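Drustatia counter project: progress note after the open day

Sending this before the Lagos call, sorry its rough. Full budget sheet comes separately.

Where we are

Open day happened Sunday at the Plosier site. 100 visitors signed in, more than the room liked. Station ran the food and drinks counter setup, two arms, same table layout as in the proposal. Visitors picked an item off the card, operator started the run. Most asked for drinks. Sandwich was the one we worried about, soft bread, slippery wrap, and the basket wall leaves the fingers not much room on the way in. 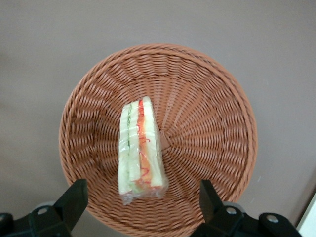
We logged 20 requests in the afternoon session. 2 stopped by the operator, both on soft items, both restarted after a reset. No damage to arms or grippers. Morning session wasn't logged properly, my fault, the sheet was for the old item list. Won't be claiming those runs in the totals.

Lavach sent people from their retail side. They wanted to know about the clear shelves, whether we need them or if ordinary store shelving works. Told them we haven't tested ordinary shelving. Also asked about the rack of Coke bottles at the back and how close together things can stand. Tray stays in the middle in front of it, that part of the layout is fixed for now.
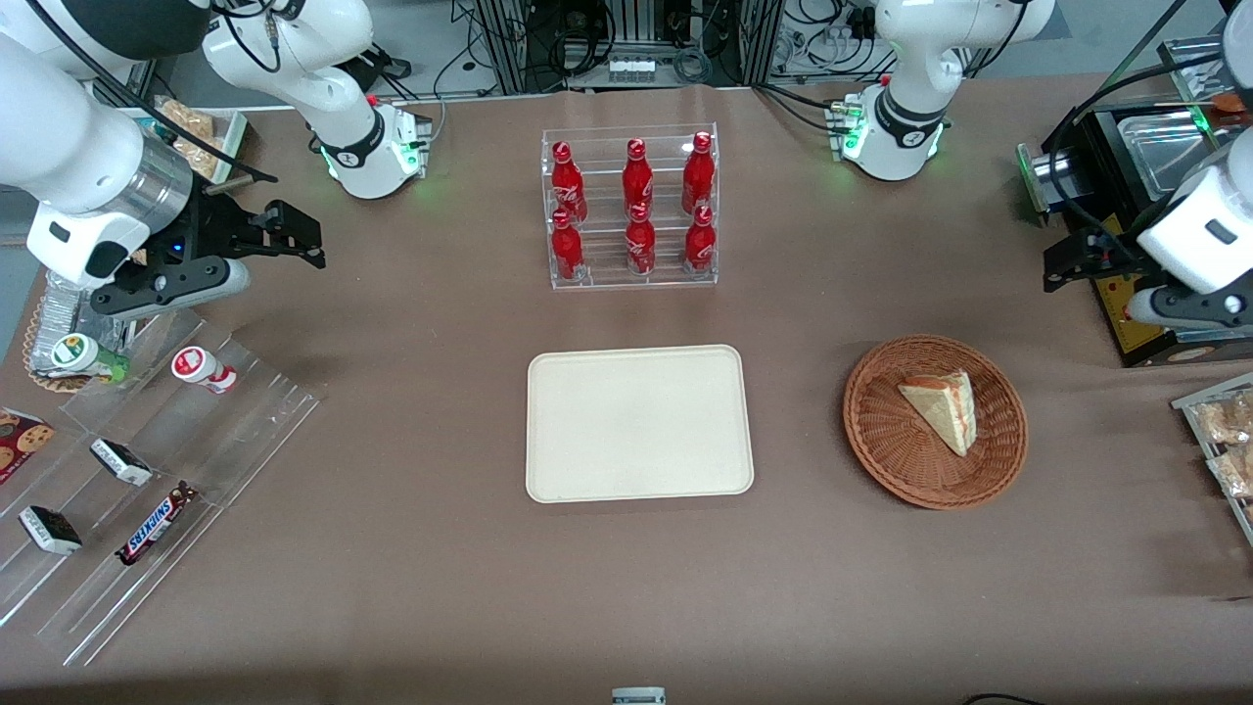
Money

On budget apart from packaging and food, which went over becuase we bought fresh for the day. Can cover from the travel line if you agree. Need a yes or no by the end of January.

Next

Repeat the soft item runs with a slower close. Fix the log sheet. Write to Lavach about a second visit, shorter, fewer people in the room.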